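Street Hydrology, Unit 3: Where the Rain Goes
Course handout, revised Feb 8, 2020
Instructor: Leandro Ortuño

Welcome back! Last unit we followed a raindrop through a forest, where leaves catch it, soil soaks it up, and roots pull a good share of it back out of the ground. Now we put the same drop on a city block, and everything speeds up.

Key terms for this unit

Runoff: rain that travels over the surface instead of sinking in.
Impervious surface: anything water can't easily pass through, such as a roof, a driveway or ordinary asphalt.
Crown: the slight hump along the middle of a road that sends water to both sides.
Gutter flow: the shallow stream that runs along the curb.
Inlet: the opening where gutter flow drops into the storm drain.

Start with the roof

I love starting here because the math is so friendly. One inch of rain on 1,000 square feet of roof gives you a bit more than 620 gallons of water. That is one storm and one modest house! Try it for your own building before class: multiply the roof's footprint in square feet by 0.623, then by the inches of rain. Use the footprint as seen from straight overhead, even if the roof is steep. (People always want to use the sloped area. The rain doesn't care about the slope, at least if it falls straight down.)

Now the street

Most neighborhood streets are built with a cross slope of two percent or so, which your feet barely notice and water notices right away. The water slides off the crown, meets the curb, turns, and heads downhill along the gutter. So a curb does two jobs at once. It marks the edge of the road, and it makes one wall of a long, shallow channel. 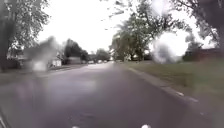
Fig. 1. Residential street with wet asphalt and a low concrete curb.

How wide the gutter flow gets is called the spread, and it is the number street designers worry about most. A little spread is fine. Too much and it reaches the driving lane, where tires can start to lose their grip. Spread depends on how hard it is raining, how much pavement drains to that point, the two slopes (along the road and across it), and how rough the surface is. Flat streets are the tricky ones, and the Kiltcombe problem set has a beauty of a flat street in it.

The rational method

For small areas we estimate peak runoff with one short formula:

Q = C x i x A

Q is the peak flow in cubic feet per second, i is the rainfall intensity in inches per hour, and A is the area in acres. C is the runoff coefficient, a number between 0 and 1. Asphalt sits near the top of the range, and a sandy lawn sits down near the bottom. The units work out almost perfectly by luck, and I still find that delightful.

Worked problem: a 3-acre lot in Vandton has C = 0.5, and the design storm is 2 inches per hour. Then Q = 0.5 x 2 x 3 = 3 cubic feet per second. Run it again with C = 0.9, as if the whole lot had been paved, and you get 5.4. Same rain, same land!

Please don't use this method on a large watershed. It assumes the rain is steady and even over the whole area, which gets less believable the bigger the area is.

Slowing it down

Rain gardens, street trees, permeable paving and curb cuts all give water somewhere to wait. We'll spend most of next session on curb cuts, small gaps that let gutter flow turn off into a planted bed. Read the Furtună case study first, and look closely at the overflow detail on the second drawing.

For next time

Finish problems 1 to 3 in the Kiltcombe set.
Bring your roof calculation, with the footprint written down.
If it rains, go outside and follow one gutter from the top of the block to the inlet. Sketch it, with arrows.

Office hours are in room 321. Come by with your sketches, even the soggy ones.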